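Planning a Two-Arm Table Cell: Questions From Buyers

Revmont sells and rents bench cells for kitchen and canteen clearing work. The answers below cover what purchasing staff ask before a quote is drawn up. For service questions on a cell you already own, use the support page.

What comes with the standard cell?

Two arms with grippers, the mounting rail, power supplies, the controller and one fixed camera. The table is not included. Most sites already have one that will do, and freight on a tabletop often exceeds its price. Trays, racks, bins and dishes are also left to the buyer, as they should match what the site uses every day.

How large a table do we need?

Allow 32 inches of clear depth in front of the rail. Width depends on the job. For clearing trays, plan for the rack on one side, the tray in the center and the waste container on the other. Both arms should be able to reach the center tray. Only one arm has to reach the rack.

Can we use our own dish rack?

Yes, if it doesn't slide when pushed. Peg spacing matters more than brand. Cups and small bowls behave differently in the same rack, so send us one of each along with the rack if you want a placement test before ordering. The test is free for the first rack. Additional racks are billed at $194 each.

What should we budget for besides the cell?

Four lines are commonly left out of the first request:

Spare gripper pads. Order two sets per arm for the first year.
Duplicate dishware. Handling trials go faster with a full second set.
Cable covers. Needed wherever staff walk or reach behind the rail.
Setup labor. Half a day on site for one cell, a full day for two.

The starter pad and cable kit is $401. It is quoted separately because some buyers stock their own.

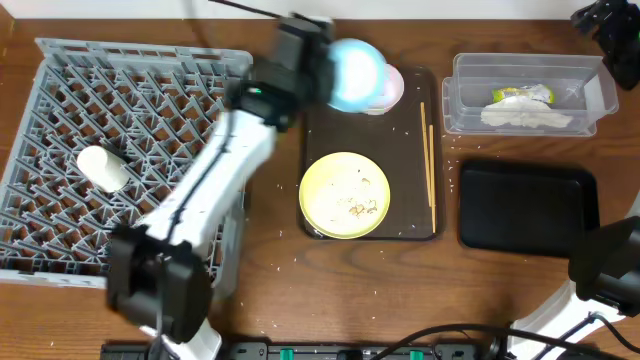 Juraj Brabec

Tray clearing is the job I am asked to price most often, and the quotes go wrong in the same place. Buyers count dishes and forget scraps. A bowl with food left in it, a pair of chopsticks and a crumpled wrapper are three separate handling tasks, and each adds time to the cycle. List them in the request. If bowls will arrive stacked or touching, say so, as that changes the approach angle and sometimes the gripper choice.

Should we buy or rent?

Rent if the layout is not settled. The rental term is three months, and half of the fees paid count toward purchase. Buy if you have already run a trial and the table, rack and trays will stay the same. Rented cells may not be drilled or repainted.

Is the Staston gripper worth the added cost?

For thin rims and chopsticks, usually. For cups alone, no. The Staston option adds $700 per arm and can be fitted to one side only. Sites that fit a single unit normally put it on the arm that works the waste side, where the objects vary more.

Do you integrate with Pikov or Magnusson controllers?

Pikov, yes, from the current release. Magnusson units need an adapter board, which has a lead time of its own. Ask for the date in writing before you commit to an installation slot.

What about crumbs and liquid?

The arms are not sealed. Crumbs on the table are acceptable and can be wiped up between runs with power off. Standing liquid is not acceptable near the rail. If cups may arrive partly full, budget for a drain step ahead of the cell – either a person or a tipping fixture.

How long is delivery?

Around 32 working days for a standard cell. Orders placed in September tend to run longer due to school and campus refits. Rental units ship sooner when stock allows.

What do you need from us for a quote?

Table dimensions, a list of every object that will reach the tray, the number of trays per hour at peak, outlet locations, and the name of the person who will sign off on the acceptance run.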